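Orkbridge Youth Football, report to the Quintana Fund
Aug 11, 2021

Your second payment arrived in July and has mostly turned into helmets. We bought 16, all the same color, a first for this club. The quarterbacks say they can finally tell who is on their team. Completion rates have not moved.

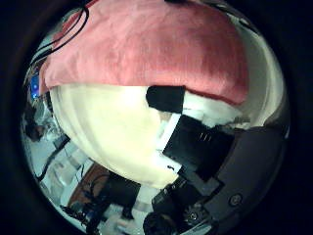
Pink cloth over cream-white.

Spring season: 3 wins, the rest educational. Anderson Godoy has stayed on as head coach and put in a simpler playbook. It fits on one page, and the linemen have read most of it.
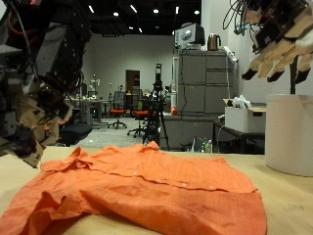
Orange button-up shirt, front side up.

Field rent at Doltton went up by $500. Yanti Saragih argued it down to nothing for August, then lost the argument for fall. We would like to move $1,000 from travel to cover it. The away games are close by, and we tend to come home early.

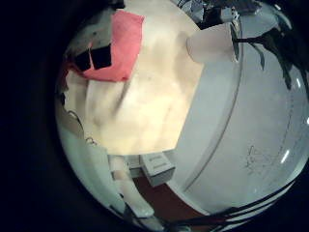 The flag division for under-tens has about 40 sign-ups and one referee. A second is in training and has already been yelled at by a grandmother.
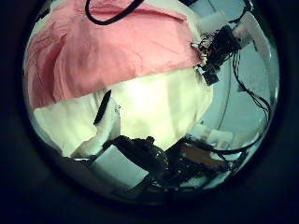
Receipts follow by mail, including the one for mouthguards that went through the wash.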